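Darnia Opens Sign-Ups for Its October Desk Reset

By Lilibeth Agbayani
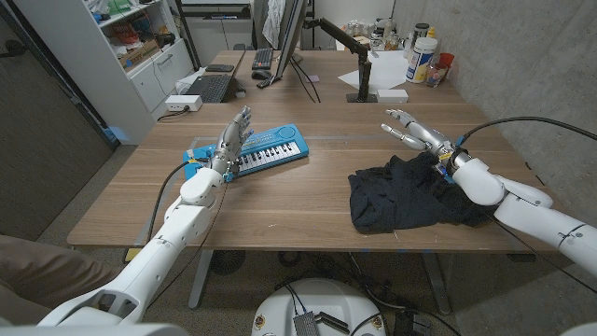 A shared desk, and what ends up on it

August 29, 2022 – I run the workspace program at Darnia, and I've been looking at other people's desks for 8 years now. I still love it! A desk starts the morning with a monitor, a keyboard and a mouse, and by lunch there's a laptop, a phone, a sticky note, a bright blue toy keyboard and a heap of black cloth that might be somebody's T-shirt. I've seen stranger. (I once found a full set of fondue forks in a filing tray.)

So this October we're bringing back the Desk Reset, and this time it's open to anyone in the Plumach building, tenants and visitors alike. You get 40 minutes at a real working desk with one of our organizers, and you go through everything on it together. Clothes get folded or go home. Toys get a box with a lid. Cords get followed all the way back to the power strip, and that part always takes longer than people expect.

We like a light wood-grain top for these sessions, with a monitor on a clamp arm so there's more room underneath. Little bits of blue tape work nicely for marking spots on the desktop – they're cheap, they peel off, and you can change your mind as often as you want.

What's new this time

Our friends at Kołodziej are lending us shelving for the whole month, and Ustska is supplying lidded bins in 2 sizes. The small one is perfect for chargers and pens. The big one will swallow a toy piano, a sweater and most of a lunch, though I'd rather you kept the lunch out of it.

We have 455 places, and they're free. Last fall the evening slots went first, so if you work days, please don't wait too long. Bring whatever normally lives on your desk, including the embarrassing stuff. Bring the cables too, even the ones you can't identify.

How to sign up

Stop by the Darnia counter on the ground floor of Plumach and ask for a Desk Reset card. Groups are welcome, and if your whole team shares one long desk, tell us when you sign up and we'll book you back-to-back slots. Press visits can be arranged with me at the same counter.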